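箸立ての箸がいつもバラバラ、長さも混ざる。みんなどう片付けてますか

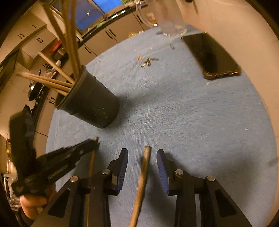 箸立てに長い箸と短い箸を一緒に入れると、短いほうはどこに入れるのがいい?

短いのは別の入れ物に分けるのが一番ラク。一本の筒にまとめたいなら、短いのを輪ゴムで束ねて手前側に立てる。

質問の詳細

キッチンのカテゴリで合ってるか分からないけど質問させてください。急いで書いてるので読みにくかったらすみません。

うちの箸立て、黒い筒型で下のほうに小さい穴が空いてるやつです。そこに木の箸を全部つっこんでます。長いのも短いのも全部。で、長いのは上にびよーんと伸びるし、短いのはふちに寄りかかって横に広がる。見た目もアレだけど、一番困るのは取る時。一膳そろわない。似たような木の色ばっかりなので、二本取ったつもりが長さ違い、ってのが毎朝ある。

今は水色のタオルをテーブルに敷いて、その上に箸立てを置いてます。洗ったあとの箸をそこで乾かしてそのまま収納、みたいな使い方。ただこのテーブルがもう何でも置き場で、スマホ、鍵、マグカップ、全部タオルの上に集まってくる。片付けようと思って金曜に一回全部どかしたのに、夜にはもう元通り。

聞きたいのは

・長さの違う箸をどう分けてるか
・一膳ずつそろえておくいい方法
・タオルの上に箸立てを置きっぱなしって衛生的にどうなのか
・鍵とかスマホとかの置き場、別に作るべき?

引き出しは満杯なので、できれば立てる収納のままがいいです。予算はそんなにない。4,000円とか出すくらいなら今のままで我慢します。よろしくお願いします。

追記:箸は塗ってない木のやつがほとんどです。菜箸っぽい長いのも入ってます。

回答1(Nelli Huttunen)

うちも前は同じでした。長文になります、すみません。

まず全部出す。本当に全部。タオルの上に並べて長さで分けてください。たぶん相方のいない箸が出てきます。うちは結構出ました。それは捨てるか、植木の支柱にする(ミニトマトの苗にちょうどいい)。

次に、菜箸は食べる用の箸と一緒にしない。使う場所が違うので。菜箸はコンロの横、お玉とかと一緒の入れ物へ。これだけで筒の中がかなりすきます。長いのが抜けると短いのも寝なくなりますよ、ぎゅうぎゅうだから押し出されて広がってるだけのことも多いです。

一膳ずつそろえる方法は、持ち手の端に色の印をつけるのが楽。マスキングテープは洗うとはがれるのでダメでした。うちは端っこに糸をくるくる巻いて結んだのを来客用にしてます。家族の分はもう諦めて、同じ長さの箸を買い直して全部同じにしました。そしたら二本つかめば必ずペア。考えなくていい。これが一番効きました。近所のPrendsideって雑貨屋でまとめ買い、そんなに高くなかったです。

タオルについて。乾かすのに使うのはいいと思うけど、置きっぱなしは私はやめました。底の穴から水が落ちて、筒の下だけずっと湿ってる。持ち上げたら輪っかの跡がついてて、においもちょっと。今は小皿を下に敷いて、水がたまったら捨てるだけ。タオルは毎日交換、夜に洗濯機へ。

塗ってない木の箸は水を吸うので、洗ったらまずふきんで拭いて、先を上にして30分くらい立てておく。筒に詰めこむのはそのあと。濡れたままぎっしり入れると真ん中のが乾かないです。黒ずんできたのはもう替え時かと。

回答2

筒をもう一個買う。終わり。

百均で2個買って、長いの・短いの。悩む時間がもったいない

回答3(Kadir Keskin)

箸のことはほかの方が書いてるので、鍵とスマホのほうだけ。

テーブルに布が敷いてあると、人はそこに物を置きます。うちもそう。柔らかいし、傷つかないし、つい置く。なので食器用のタオルは使う時だけ敷いて、終わったら畳んでどける。布がないだけでだいぶ減りました。

鍵は玄関にフックが一番。ただうちは玄関に付けても結局キッチンまで持ってきちゃうので、キッチンの入口に浅いトレーを置いてます。Tromimauってとこのトレー、たしか売り場で一番小さいサイズ。小さいのがコツで、大きいと何でも入れてまた山になる。鍵とクリップみたいな小物だけ。スマホは充電器のあるところに戻す、と決めたら戻るようになった。

あと鍵は外で触るものなので、箸を乾かしてる布の上に一緒に置くのは正直やめたほうが…。洗った意味がなくなる気がします。

箸立ての洗い方も一応。穴あきのは穴のまわりにぬめりが出るので、週に一回は中身を全部出して、細いブラシで底をこする。55度くらいのお湯、って書こうとしたけど筒の材質によるので、そこは表示を見て下さい。洗ったら逆さにして完全に乾くまで箸を戻さない。

質問した人からのお礼

みなさんありがとうございます!とりあえず菜箸を抜いてみたら、それだけでかなりマシになりました。相方のいないやつ、うちにもいました。トマトは育ててないけど…

同じ箸で統一する案、すごくいいと思ったので来月やります。トレーも探してみまs。筒もう一個はその後で考えます、置く場所がないので。

鍵はとりあえず玄関へ。忘れそう

コメント

Nelli Huttunen:菜箸はひもで輪にしてぶら下げてもいいですよ、書き忘れ

Kadir Keskin:鍵、三日続けば慣れます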